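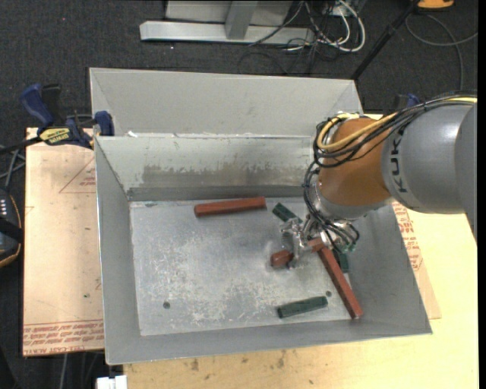

Clastville Community Choir — Alto Section Board

Topic: Moving rehearsals to Sunday afternoons?

treasa_on
Saturday, July 29, 2023
Hello my lovely altos! I promised at the end of May that I'd start this thread and then the summer got away from me, so apologies. The parish hall can't give us Tuesday evenings past September, and the choices are Sunday at 3 in the same hall or keeping Tuesdays and moving to the old school gym on Paquette Street. I've sung in that gym and I came home with a headache, everything bounces around in there like a basketball. My heart says Sundays. But I know Sundays are family time for a lot of you, so please tell me what you really think and don't be polite about it.
— Treasa Ó Néill

pastel_alto
Oh no, not Sundays please! I drive to my mother's every Sunday, have done for 12 years, and she'd never forgive me (she does a roast and counts the potatoes). I'd honestly take the gym and bring aspirin. Could we hang some curtains or something?

YvetteMcK
I'm with Treasa, sorry Pastel. I sang with a group in a gym for two winters and we all started shouting without noticing, and by the concert our blend was gone. It took me ages to get back to singing softly. Also the hall has the good piano, and the gym has that upright with the sticky pedal.

lowandslow
Curtains heavy enough to help would cost a lot more than you'd think. My brother-in-law priced them for his church and the quote was 3000 dollars, and that was without anybody to put them up. We don't have that kind of money unless the bake sale has been hiding something from me.

pastel_alto
Okay, that's more than I had in mind! I was thinking of blankets. We all have blankets.

YvetteMcK
Blankets did a little for us, but then somebody has to carry them in and out every week, and after a month it was always the same two people. I was one of them, so I may be a bit bitter. — Yvette McKinnon

treasa_on
What about Sundays at 5, Pastel? Would that get you back from your mother's in time? I can ask the hall, I think the dance class is out by then. I'd hate to lose you, especially with the Starnance piece coming up and those long low notes on page two that you carry for the rest of us.

pastel_alto
5 might work if I skip dessert. I still think it's a shame to give up a weeknight though. Sunday evening I want to be in my slippers. Let me talk to her and I'll come back to you.

lowandslow
Either one is fine by me, but can we know before school starts? I have to sort out rides for the kids.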